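Open Day at the Afolabi Paint and Joinery Works
2020-08-07

I have been wanting to get inside the Afolabi works ever since we bought the house, and last month they finally opened the gates to visitors again. What a day! I went with Chinyere Etim, who edits this newsletter and who has strong feelings about primer, and we came home with sore feet and two bags full of color cards.

The tour starts in the mixing hall. Bello Oyewole led our group, and he has a voice that carries over any machine ever built. The big tubs turn slowly and the smell is much milder than I expected - a bit like chalk and wet cardboard. He let us stir a sample pot by hand, then showed us the same base with a spoonful more black in it. I would never have believed how far one spoonful goes.
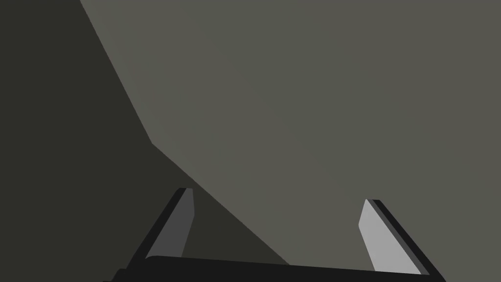 Gray was the color everybody wanted to talk about. Bello says it outsells white now for hallways and landings, and he spent a good ten minutes on undertones (green, violet, a touch of brown) while we held cards up to the window. His main advice was to try it on two surfaces that meet at an angle before you buy the big can. You get plain, flat gray on both sides and a sharp diagonal line between them, and that line is where you find out if you like the shade. I have since done this on our stairs and changed my mind twice.

After tea we crossed the yard to the joinery side, which was my favorite part. Kayode Igwe has been making doors there for most of his working life and he loves a question. Somebody asked why old doors stick in January and we got the whole story: how a wide board swells across the grain, how a panel needs room to move inside its rails, and why you should never paint a panel tight into its groove. He passed around a joint he had cut that morning. It went together with a lovely soft thump, and a small boy at the front made him do it again and again.

We were also shown the seconds rack, where a slightly marked door can be had for 100 less than the list price. Chinyere measured one with her scarf. It would not have gone in the car.
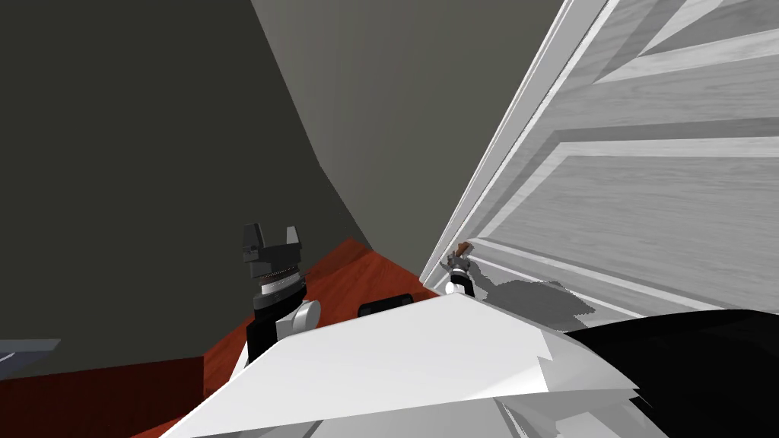 White paneled door with a wood-grain finish and a small brown handle.

Handles turned out to be a subject all on their own. Kayode likes them plain and a little lower than most people fit them, and he had a tray of brass, iron and wood ones for us to try. I liked a fat wooden knob best. Chinyere went for a long iron lever and has already ordered five.

The day finished in the old drying loft, up a steep stair with a rope rail. Glykeria Fragkou has turned it into a little museum of pattern books, brushes and order ledgers. One ledger lists 3,435 doors for a single year, all in the same beautiful handwriting! 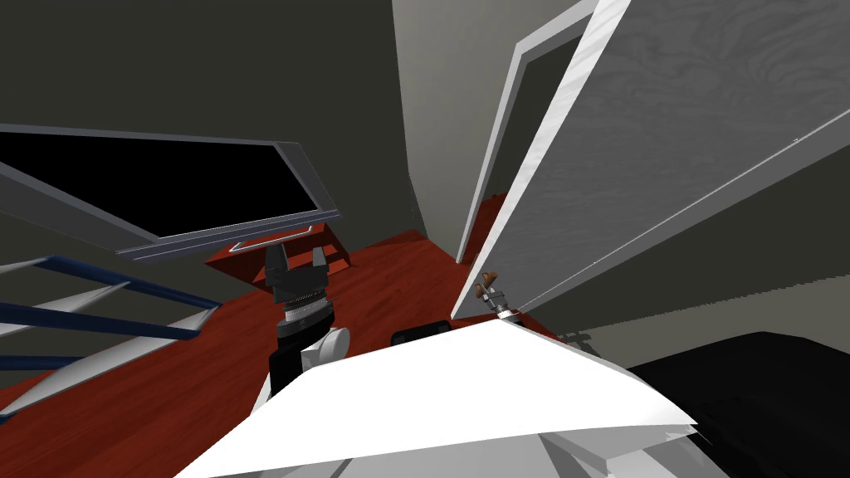
Page 5

The café is in the former stable and does a very good ginger cake. Go early, as the cake was almost gone when we got there. Parking is in the field behind the works, with a short walk along the wall, and the loft stair is the only part that would be hard with a stroller. The next open day is planned for January, and Femi Isah at the front office is keeping the list of names. Ours are on it already.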